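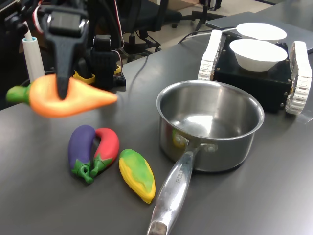
1119

CHAPTER 2

Difficulty Curves in Mobile Games

2.1 Terms used in this chapter

A difficulty curve plots the demand a game places on the player against progress through its levels. Demand is measured here as the failure rate per attempt. Progress is the level number, or elapsed play time where a game has no levels.

Most puzzle games for phones use a stepped curve. The failure rate rises within a block of levels, peaks at the last one, and drops at the start of the next block. The drop is called a relief interval. Its length is set by the designer and is usually fixed before any level is built.

2.2 The Muston data

The worked problems draw on play logs from Muston, a tile-matching game released by Floltow. Each log covers 2000 attempts and lists the level, the outcome and the number of moves left. Logs with missing outcomes were removed – the effect of this on the estimates is treated in Section 2.6.

Kohlhase, the second game used, has no levels. Its speed increases with the score, and a run ends at the first error. For such games the failure rate must be defined over a time window, and the choice of window changes the shape of the curve. Readers should work through the Muston problems first.

2.3 Estimating the failure rate

Let n be the number of attempts at a level and f the number that failed. The simplest estimate is f / n.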